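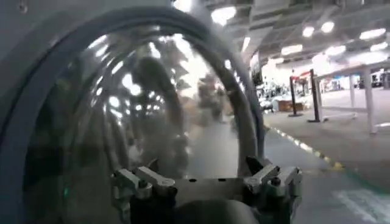

Fig. 4 – Panneau transparent courbe et arceau gris foncé

4.2 Nettoyage du panneau transparent (Stistari 809)

Le panneau se nettoie à chaque changement d'équipe et après toute intervention à l'intérieur du boîtier. Prévoir un chiffon microfibre propre, de l'eau tiède et un savon neutre.

ATTENTION – N'utiliser ni alcool, ni acétone, ni produit pour vitres contenant de l'ammoniaque. Ces produits ternissent le panneau de façon définitive.

1. Arrêter l'appareil et débrancher le cordon secteur.
2. Enlever la poussière au pinceau souple, sans appuyer.
3. Diluer 5 ml de savon dans 300 ml d'eau tiède.
4. Humidifier le chiffon et bien l'essorer.
5. Essuyer le panneau de haut en bas en suivant la courbure. Ne pas frotter en cercles.
6. Passer un coin du chiffon le long de l'arceau. Ne pas laisser couler d'eau dans le joint.
7. Rincer avec un second chiffon humidifié à l'eau claire, puis sécher.
8. Regarder la surface de biais, sous un éclairage franc. Les reflets gênent de face et peuvent masquer une rayure.
9. Rebrancher l'appareil.

Remarque – Le boîtier se nettoie avec le même mélange. Changer de chiffon avant de revenir au panneau.

Remarque – Une rayure légère n'empêche pas l'utilisation. En cas de fissure ou d'éclat, laisser l'appareil débranché et commander un panneau neuf auprès de Nestmont (réf. 2437). Le joint est vendu séparément (réf. 1349).

Pour la dépose du panneau, voir 4.3.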